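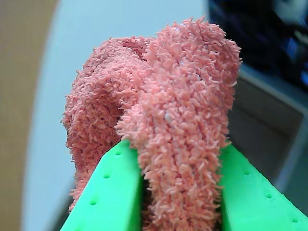 Can the Wileleck arm kit pick up soft things like laundry?
It can, as long as the item is light and bunched up, and as long as you don't mind some fiddling with the grip setting first.

I put that at the top so people searching the archive find it fast. Now the long version, with the earlier question quoted so it makes sense.

> Has anyone on the list built the Wileleck kit yet? The build guide
> lists 64 printed parts and the shop wants a fair bit for the motors
> and board. My club would use it for sorting cloth, mainly socks and
> small towels, and every demo I can find shows wooden blocks. I'd also
> like to know if the Rusano fingers are worth buying or if the stock
> ones do fine. We have the Bermúdez classroom arm now and it drops
> anything that isn't a cube.

I've had mine up since October and I love it, so take this as coming from a fan! I paid for it myself, and I have no tie to the shop.

The build took me two weekends, the second one mostly cables. Print the shoulder pieces slowly and clean out the screw holes before you put anything together (I didn't, and had to take the wrist apart on a Sunday night with a hex key that was already going round at the corners). The guide is good up to the gripper page, then skips a step. Plug the gripper motor in and center it before you screw the fingers on, or they'll close off to one side.

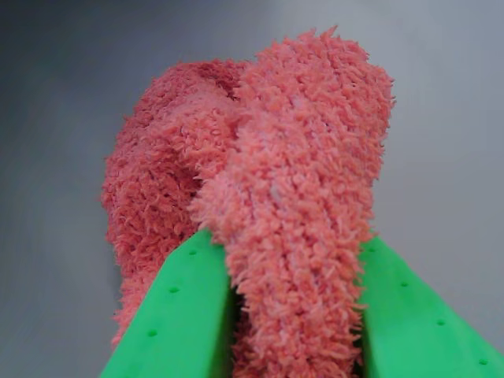
Grip strength is where this kit won me over. The default setting is made for hard objects and closes much too far, so turn it down in the config file and work back up. Fuzzy yarn like this pink sock is a lovely thing to practice on, and when the tips pinch it low like that, most of the cloth stands up above the fingers and you have plenty of room to judge the hold. Thin dress socks are harder. They slide into the gap and the motor keeps on closing, so I gave those their own setting.

On the Rusano fingers, I'd wait. They cost 49 dollars a pair and I tried a set on loan. They're beautifully made, but for cloth I couldn't feel much difference from printed ones, and a printed pair can be replaced the same evening. For glass or anything slick I might answer differently.

The software is the part I'd warn your club about.
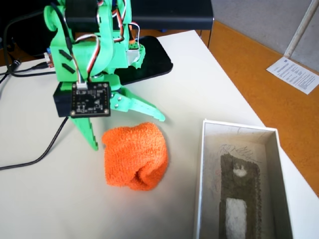 It runs fine on an old laptop, but the setup screen asks you to calibrate every joint by hand, and if you bump the table halfway through you get to start over. Clamp the base down first. Save the calibration file somewhere safe too, as the last update wiped mine. After that it behaved very well. My log stands at 1,886 pick attempts, and I'm planning to swap the gripper motor at 2,000 whether it complains or not.

Someone off list asked about the Wokix board as a cheaper swap for the stock one. It does work, but you lose the motor temperature readout, and I look at that all the time with soft items because the motor is holding a squeeze for so long. I'd pay for the stock board.

If your club goes ahead I'm happy to send my config file, with the sock and towel settings in it. Just tell me which version of the gripper you printed, the numbers aren't the same for the two.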